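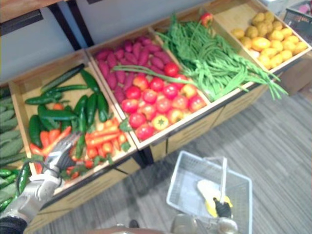 蔬菜架子不是摆给人拍照的，是要让人伸手拿得出东西来的，Gaillard门店的一位读者上个月这样来信提醒我们。说得对。我见过太多架子，远看是油画，近看没人敢碰，碰一根塌一片。

打印本页 | 用电子邮件发送给朋友

以下做法适用于木格斜面菜架，小店、样板间、社区活动角都行。用仿真蔬果也一样，只是不会烂，于是很多人连灰都不擦，这个另说。

第一步：清空，量格子

每格进深54厘米的架子最好用，再深，后排就成了蔬菜的养老院。先把格子全部腾空，木板用拧干的抹布擦一遍。别喷香味清洁剂，黄瓜不需要闻起来像柠檬。

第二步：先放长的

黄瓜顺着一个方向躺，一层一层码。胡萝卜可以随意些，带点绿缨子的露在前面。豆角最难伺候，怎么放都像没梳头，理成一把，让它垂一点，也就算了。

第三步：一格两种，颜色要吵架

深绿的辣椒在后，橙色的胡萝卜在前，隔着三步都看得清。红番茄前面不要再放红的东西。把黄瓜和青椒混在一格里的人，请在周三上午人少的时候自己来找一次青椒。

第四步：备好篮子

篮子放在架子旁边伸手就够得到的地方，不要叠成一座塔。铁丝网篮比藤篮省心，泥土自己会漏下去，漏到哪里去，是拖把的事。Dimeck的目录里网篮有十几种颜色，买浅色的，脏了看得见。
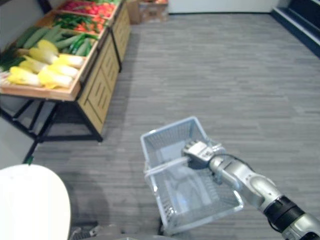
浅色网篮，提手在上，尚未装菜。

第五步：圆的最后放

番茄和小土豆会滚，这是它们唯一的爱好。底下垫一层防滑网，从前沿往后堆，坡度跟着木格走，最高处别超过侧板。堆完轻轻拍一下架子，有滚下来的，说明它本来就不想待在那儿。 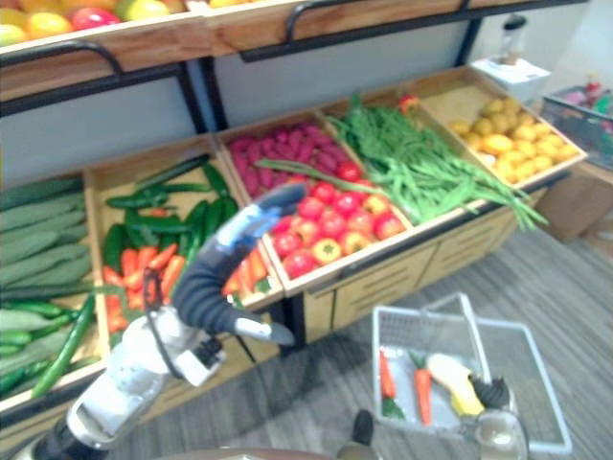

土豆那一格我从来不堆满，Vorkia论坛上有人留言，堆满了客人只拿最上面的，底下的到十二月还是原来那几个。这位网友建议只铺到格子的一半，每天傍晚把底下的翻上来。我试过，管用，就是腰不太同意。

第六步：收尾

从顾客的位置走一遍，别从老板的位置看。提着篮子，每格拿一样，看手会不会碰倒旁边的。碰倒了就把那一格拆掉重来，不要用一根黄瓜去顶着，顶得住一时。

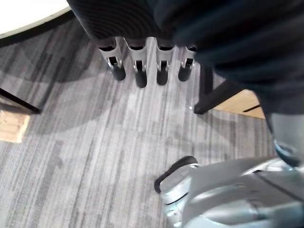 最后蹲下来看地面。掉下去的菜叶和滚远的小番茄，多半躲在桌腿、椅腿旁边，地毯上的比地板上的难找，颜色深的尤其会装死。捡完再吸一遍尘，今天的活才算干完。明天开门前，豆角还得再梳一次。

相关文章
· 木格菜架的防滑垫怎么裁
· Drirkance折叠层架安装笔记
· 仿真水果除尘：别用吹风机热风档
· 标价牌写多大字才不用弯腰

本网站使用Cookie以改善浏览体验。继续浏览即表示您同意我们的Cookie政策。 [接受] [了解更多]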